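Mercado Home Help > Bags & Fabric > Cleaning and Care

Browse | Ask | Members | Search | Log in

Print this page | E-mail to a friend

Black woven bag fabric gone gray and linty, can I save it?

Divina Tolentino
posted 2024-03-21

Hi all, quick one, kids are yelling. I have a black woven bag from Dolleck, soft sides, no frame, thick ribbed strap. The body is two shades of black, sort of charcoal and darker triangles, you only see it up close. Or you used to. Since February it's one dusty gray all over. Lint in every little square of the weave, plus something sticky near the bottom fold (juice? granola bar?). Label is washed out, can't read a thing on it. Tried a lint roller, it took off the top fuzz and left the rest.

Can it go in the machine? And the strap is a lot stiffer than the body, do I treat it the same? There's a bit of reflective trim too and I don't want that peeling. Paid 50 dollars for it so not throwing it out yet.

stitchy_1246
member, 100 posts

Don't machine it. I did that with a Tirkemari tote, same kind of basket weave, and it came out twisted and never hung right again. Panels went one way, lining went the other.

What works for me now:

Empty it, turn it inside out, shake it outside. Get the crumbs out of the corners with a dry paintbrush.

Turn it back, vacuum with the soft brush head. Go WITH the weave then across it. Put an old sock on your hand inside the bag so the fabric has something behind it. This gets most of the lint, way more than a roller.

Sticky spot — cool water, one drop of dish soap, a cloth that isn't white (white cloth sheds and you're back to lint). Dab. Don't scrub, the threads fuzz up and a fuzzy patch on black looks gray forever.

Wipe again with plain water. Soap left in the weave grabs dust, that might be half your problem already.

Dry it flat on a towel, out of the sun, stuffed with something dark.

For checking if its clean I hold it bunched up in a rounded fold under a lamp. Pulled flat it all looks fine, but over a curve the weave opens a little and you see whatever is still stuck in there.

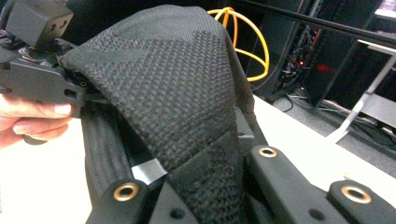
If the lighter and darker parts show as seperate shades again, you're done. If it still reads as one flat gray do the vacuum again before you add more water.

Strap: same soap and water, but an old toothbrush is OK there, ribbed webbing can take it. Brush along the ribs. Takes longer to dry than you'd think, mine needed more than 6 hours. Reflective bits just get a damp cloth, no toothbrush and no iron anywhere near them.

wuvis_fan

i just wash mine cold in a pillowcase and its fine. wuvis backpack tho so maybe different fabric

Divina Tolentino

Thanks both. Vacuum and sock did a LOT, the triangles are back on one side. Sticky spot tonight once they're in bed. Skipping the pillowcase for now, too nervous about the trim. Will try the toothbrush on the strap this weekend.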